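4.2 Contact loss during the bimanual lift

The Omen controller failed in four of seven simulated lifts of the tapered container. In each case one arm stopped short of its contact pose while the other kept closing, and the force balance check did not trip. The wrist view in Figure 4 has the fingers open.

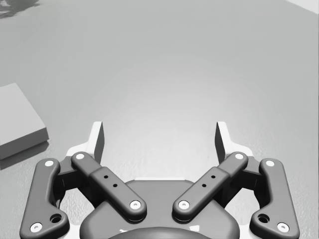 Figure 4. Gripper with open fingers over the table, simulated wrist view.

We replayed the logs in Ploltolow at half speed.

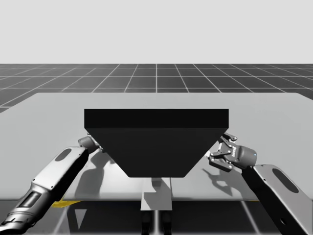 What triggered the fault? A stale pose estimate, held for two control cycles after the planner had switched targets.

Lowering the contact threshold did not help.
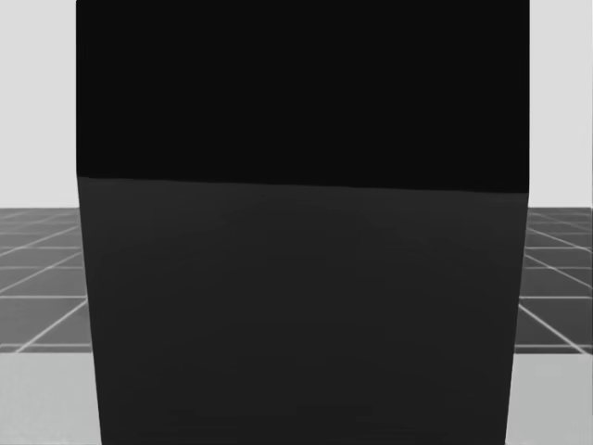 Which arm stopped first? The left arm, in all four failed lifts.

Sayce's watchdog - a timeout on pose age - was then added to both arms

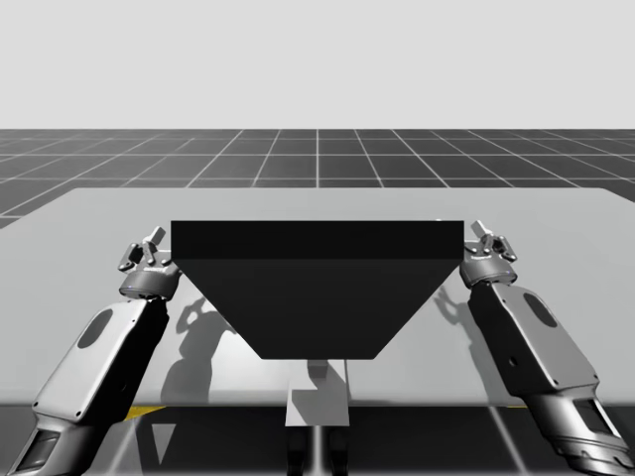 and the seven lifts were repeated with the same seeds. The stop now reaches both arms in the same cycle.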